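4.2 Catalogue descriptions and the workplace series

The second part of the study looks at how home-video distributors describe animated series set in offices. We collected the back-cover text and the retailer listing for every title in the Wadum catalogue that met the criteria in Section 3, which left 101 listings. Where a series had been issued more than once, as a boxed set and again as a budget edition, each edition was treated as a separate listing, because the wording was often revised between them.

Listings were coded by two readers working independently. Each sentence was assigned to one of four categories: premise, character, production credit, or format. Disagreements were settled by discussion, with Hnat Marchuk acting as third reader where the first two could not agree. Most of the disputed sentences mixed premise and character, as in copy that introduces a heroine by her job title and then names the obstacle she faces at work. We coded these as character when the heroine was the grammatical subject and as premise otherwise. The rule is crude, but it was applied consistently.

Character sentences dominate the opening of a listing. Format sentences (disc count, picture standard, subtitle languages) cluster at the end in the boxed sets, but move to the front in the budget editions, where the purchaser is apparently expected to want to know straight away what is on the disc. The Sikton reissues are the clearest case. In their listings the episode range and resolution come before any mention of the story, and the director is often named before the lead character. The earlier Ivanyshyn editions of the same programs follow the opposite order and run up to 700 words, with long passages on the setting.

Age is mentioned far more often for women than for men. A female editor or designer is usually given an age in the first sentence, commonly paired with a remark about how early or late her promotion has come. Male leads in comparable positions are described by rank or by temperament. The pattern holds across both distributors and does not weaken in the later listings, although the tone of the remarks softens. Earlier copy treats the single career woman as a comic figure. Later copy presents her as ambitious and tired, and the word "balance" turns up regularly.

We found 14 listings in which the copy contradicts the program itself. In most of these the workplace had been changed, for instance from a weekly magazine to a newspaper, presumably to suit a reader unfamiliar with the original trade. In 3 of them the lead's job was given a more senior title than she holds in the episodes supplied. These listings were kept in the sample, as the study is about the description and the accuracy of the plot summary was not a criterion for inclusion.

Retailer listings were captured on February 1, 2021, and any changes made after that date are not reflected here. Several had been shortened since the previous October, when a pilot sample was drawn for the Stestamholm workshop. Customer reviews posted beneath the listings were excluded. They often repeat the distributor's wording, and separating the borrowed phrases from the reviewer's own judgement would need a different method. The coding sheet is provided in Appendix B, and Figure 2 closes this section.

Figure 2. Humanoid robot at a white desk, right arm extended over the desktop.

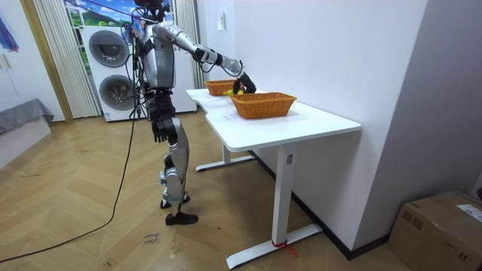
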